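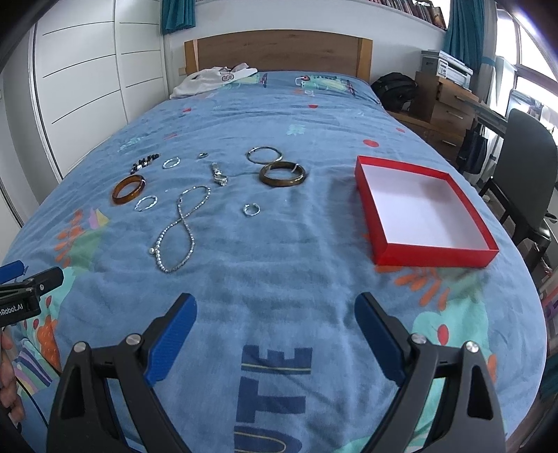
Supporters who answered the Gallbridge survey were asked when a season begins for them, and one replied that it begins on the Monday the fixture list comes out, long before a ball has been kicked, and that by the evening of the same day the holiday had been moved and an argument started at home. Others gave the first friendly, or the last match of the season before. Very few gave the opening day.

Chapter 4
Following a Club: Loyalty, Habit and the Season

4.1 Introduction

The previous chapter dealt with the ownership of football clubs and with the sources of their income. This chapter turns to the people who watch. It is concerned with the supporter who follows one club over many years, often at some expense and with little success to show for it, and it asks how such an attachment is formed, how it is kept up and what may bring it to an end.

The word "supporter" is used here in a narrow sense. It means a person who would name one club as their own without having to think about it, and who knows the result of its most recent match. A person who enjoys football in general, and who will watch whichever game is being shown, is called a "follower of the sport". The two groups overlap, and a person may pass from one to the other, but they behave differently when a club does badly. The follower of the sport watches something else. The supporter generally does not, although he or she may say otherwise on the way home.

4.2 The Gallbridge survey

Much of the material in this chapter is drawn from a survey carried out among supporters of Gallbridge Town, a club in the lower divisions with a ground holding 2,000. Forms were handed out at home matches over one season, and 700 were returned complete. The questions covered age, distance travelled, the first match attended, the person with whom it was attended, and the supporter's view of the season then in progress.

The survey has limits which the student should bear in mind. Forms were given only to those who came through the turnstiles, so that supporters who had stopped attending, or who lived too far away to attend, were left out. Home matches in poor weather produced fewer replies than those in August. The form was also rather long, and the later questions were answered with less care than the earlier ones; several of the answers on season tickets had to be set aside for this reason.

4.3 Where the attachment comes from

Three explanations are commonly offered. The first is place: the supporter lives, or once lived, near the ground. The second is family, in which the club is handed down by a parent or an older relation. The third is success, by which a child chooses the club that happens to be winning when he or she first takes notice. At Gallbridge the third can be left aside, as the club has won promotion only twice. Place and family are harder to separate, for the plain reason that families tend to stay where they are — or did so when many of the older supporters were young.

Clubs in larger towns show a different pattern. Wendt Athletic and Loletti, both discussed at length in Chapter 6, draw a good part of their support from people with no link to the town, and it is among these supporters that past success is most often mentioned. It does not follow that their loyalty is weaker. Some of the longest journeys recorded in the Wendt figures were made by people who had never lived in the town.

4.4 Hope and the late season

The final weeks deserve separate treatment. A club with something to play for, whether promotion or survival, will see its attendance rise, and will see supporters return who have been absent since the winter. Their conversation changes as well. They begin to work out the results needed elsewhere, and to take an interest in clubs to which they would otherwise give no thought. A 2–2 draw between two rivals may be received as warmly as a home win.

A club in the middle of the table offers none of this, and its supporters speak of the season as finished while several matches remain. Attendance falls, but it does not collapse, and the question of who still comes, and why, is taken up in the next section with reference to the Clovero Park end of the ground, where the same families have stood for many years.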